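Stories > Short Fiction > Workshop

Print this page | E-mail this story

Hose Night

2020-11-24

Octavian had until morning. Purkstead wanted the join done by two arms, no hands, and the shared shop closed its doors at ten. Coffee gone. Code half gone. He typed standing up.

Left arm, hold. Right arm, open, wait. Fine. Line 158 again, the bad one, the one that sent the wrist round the long way. He cut it. Ran it. Held his breath like a kid.
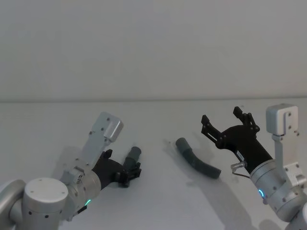

Why hose, of all things? Hose bends, and a program that can live with bending can live with most of what Govell would throw at it.

So he'd told them in October anyway, big talk, and they had paid him 600 up front and he'd spent it on brackets. Now the slow part. Creep in, stop, check the cuff, creep in. He had the speed down so low he could of eaten dinner between moves. Didnt. Just watched the gray thing between the fingers and whispered at it.

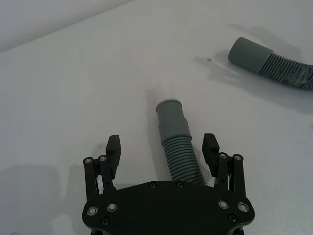 Deming said, from the doorway, that he should close on the cuff and never on the ribs, and that he'd lost a whole week at Skonditz learning it.

"You could have told me in October."

"You didn't ask in October."

Octavian changed one number. Put his thumb on the key. Outside somebody was already stacking the chairs.

He pressed it.

Recent stories
The Nistor Lathe
Up to 3695 Turns
Spare Key, Back Bench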